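## Reading group and study room: what's changing in April

The study room opens at 9 am from April, an hour earlier than it has been. Closing time stays at 8 pm. The new blue desk lamps are for use at any seat and don't need to be signed out.

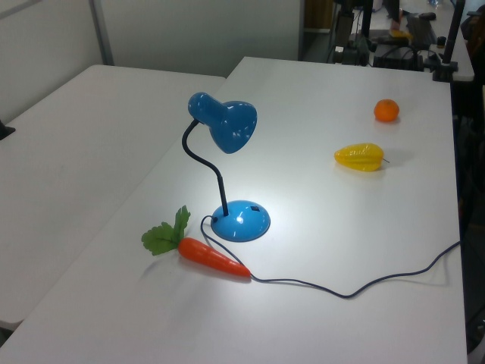
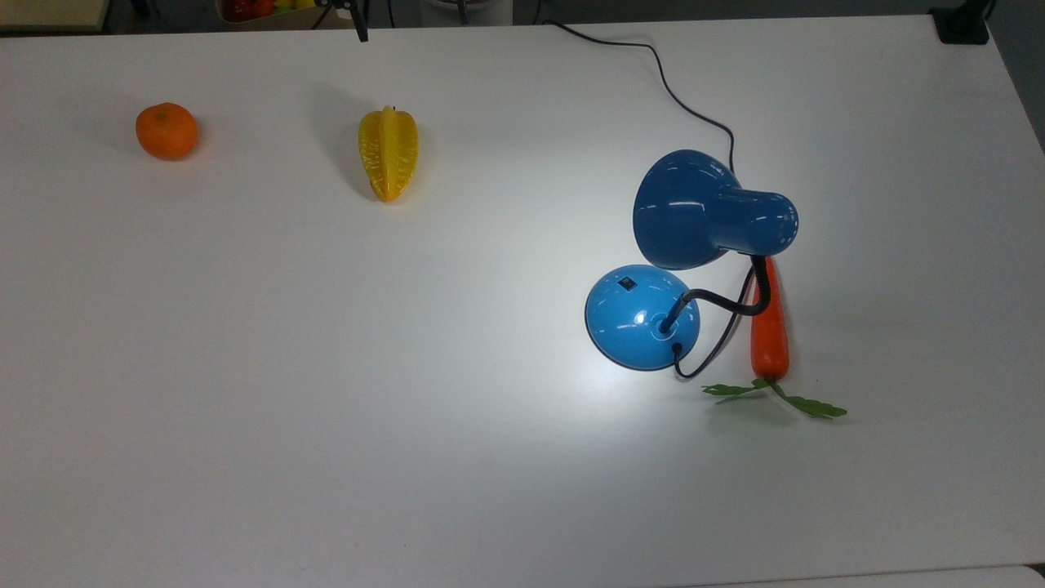
The earlier start came out of the survey that went out with the last newsletter. Most of the replies were from people doing night shifts or school drop-off, who wanted somewhere quiet to sit before the library proper gets busy. We'll try it until the end of winter and look at the door numbers then. Last year the room had 2,623 visits, nearly all of them after lunch.

Bookings work the same way. You can hold a seat for up to three hours, and if you haven't turned up after 21 minutes the system releases it. A few members have asked why it's such an odd number. The Akix booking software checks every seven minutes and we allow three checks. If you're running late, ring the desk and we'll extend it by hand.

**Reading group**

The reading group meets in the study room in the first week of the month at 6.30 pm, so seats can't be booked after 6 that evening. The next book is *Hầu*, a short novel about two sisters who take over their aunt's fabric shop. It's 190-odd pages and reads quickly, though the middle section jumps back a generation without much warning and a couple of us had to go back and start that chapter again. We have six copies behind the desk. Please return yours within a fortnight so the next person gets a go.

Yoga Teoh is leading the discussion. She has asked people to mark one passage they'd be happy to read aloud, half a page at most. There's no need to have finished the book.

After that we're back to non-fiction with a history of the Nillon ferry service. It's out of print and we're relying on photocopies of the first four chapters, plus one full copy that can be read in the building.

**Shelving**

The large print collection has moved to the bays beside the side entrance, where the light is better and there's room for a chair. It now has 1,490 titles. Crime is at the start, then romance, then everything else by author. The old bays will hold the language learning kits once the new labels arrive.

**Small things**

- Printing is still 30 cents a page for black and white. Colour is unchanged as well.
- The Gretemico e-book app will stop working on older tablets in April. Bring yours in if you're not sure and we'll check the version.
- Lost property is full again. There are several single gloves, a child's raincoat and a good thermos. Anything left at the end of the month goes to the op shop.
- The bike rack is back in place after the footpath repairs.

Items for the next newsletter can be left at the desk or emailed in as plain text.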